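Bennani Tile & Bath
Tile Setter, Full Time
Location: Climdale, with jobs in Ornside and nearby towns
Job number: 2483

Bennani Tile & Bath is hiring an experienced tile setter for our residential crew. We remodel bathrooms, kitchens and laundry rooms, and we take on a few small commercial jobs each year. The position is open now and we would like to have someone on the crew by the end of August.

You will work in a team of 2 and report to Hala Belhaj, who runs the residential schedule. Most jobs last one to two weeks. The crew meets at the shop on Nelby Street at 7 a.m. and drives to the site in a company van.

What the work involves

Removing old tile and backer board. Checking walls and floors for level and making repairs before setting. Waterproofing showers and tub surrounds. Laying out, cutting and setting ceramic, porcelain, glass and stone. Grouting, sealing and final cleanup. Talking with homeowners about layout and start times, and leaving the work area swept at the end of each day.

A large share of our orders this year are for mosaic, so we are looking for someone who is comfortable with small-format tile and can keep grout joints straight over a long wall. 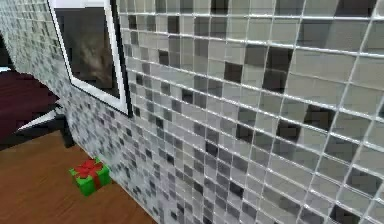

Mixed gray and charcoal mosaic with pale grout (computer rendering).

What you need

At least three years of paid tile setting experience. Your own hand tools. We supply wet saws, mixers and all setting materials. A valid driver's license. You must be able to lift 50 pounds and work on your knees for long periods. Experience with shower pans and linear drains is a plus but we will train the right person.

Pay and hours

$31 to $38 an hour depending on experience, paid every other Friday. Monday through Friday, 7 a.m. to 3:30 p.m. Overtime is occasional and paid at time and a half. Health insurance starts after 60 days. Eight paid holidays, plus two weeks of vacation after the first year.

How to apply

Bring or mail a resume and the names of two references to Bennani Tile & Bath, 148 Nelby Street, Climdale. Please write the job number on the envelope. Photos of finished work are helpful, especially showers. Applicants we want to meet will get a phone call, and the second interview is a paid half day on a job site.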